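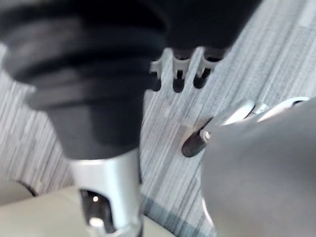 *Three small claws and a rubber bellows, pointed at the floor.*

My grandmother's vacuum cleaner weighed 31 pounds, and she kept it until it died, and then for another six years out of respect. I thought of it in August, standing in a repair shop with my own machine under my arm, waiting to be told it was my fault.

The shop is called Takács, after a man who sold it long ago. Miklós Bakos runs it now from a room so full of toasters that customers have to come in sideways. He took my vacuum, a four-year-old Lindik, turned it over and sighed the way a dentist sighs.

"You washed the filter," he said.

I had. The manual told me to.

"And then you put it back."

The repair trade was supposed to be over by now. We were all going to buy new things forever, and for a while we gave it a good try. But on the day I visited, the line at Takács went out the door and past the bakery, and most of the people in it were under 40. The woman ahead of me held a rice cooker on her hip like a toddler.

Aranka Kiss works the front counter and keeps the ledger, a green cloth book that has outlived two computers. By her count the shop took in 759 items last year. Lamps led the field. She blames cats.

Her brother, Ákos Kiss, handles anything with a motor. He charges $19 to look at a thing and tell you whether it's worth saving, and he will talk you out of the repair if he doesn't like its chances. I watched him turn down a Floreo hair dryer in under a minute. The owner argued. He handed her a screwdriver and invited her to find a screw. There wasn't one. The whole case was glued shut, and she stood there rotating it for some time, like a person looking for the door in a dream.

Glue is the great villain around here. Ask anyone at the bench about it and clear your afternoon. Freya Goodall came to the shop after a decade of designing kitchen gadgets at a company she'd prefer I didn't name, and she admits she specified plenty of it herself. "It saved us pennies," she told me. "I was very proud of the pennies." She now spends her mornings cutting open seams with a heated blade - penance, she calls it, though she's paid.

Some customers want more than a repair. Yusri Jugah drove almost 92 miles from Kiltusstead with a radio that had belonged to his father and hadn't worked since he was in school. Ákos fixed the tuner. Then he offered to replace the cracked dial, and Yusri said no so fast that the rest of us looked at our shoes. He played us half a minute of a traffic report before he left. Traffic was fine.

I'd like to say I came home a changed man. I came home with a vacuum, a bill for $44 and a small card, in Aranka's handwriting, that says LET IT DRY. It's taped to the closet door. I have since bought a blender I didn't need, and I've checked the bottom for screws. It has four, under the rubber feet, which I had to peel off to find out, and now it walks across the counter when I turn it on.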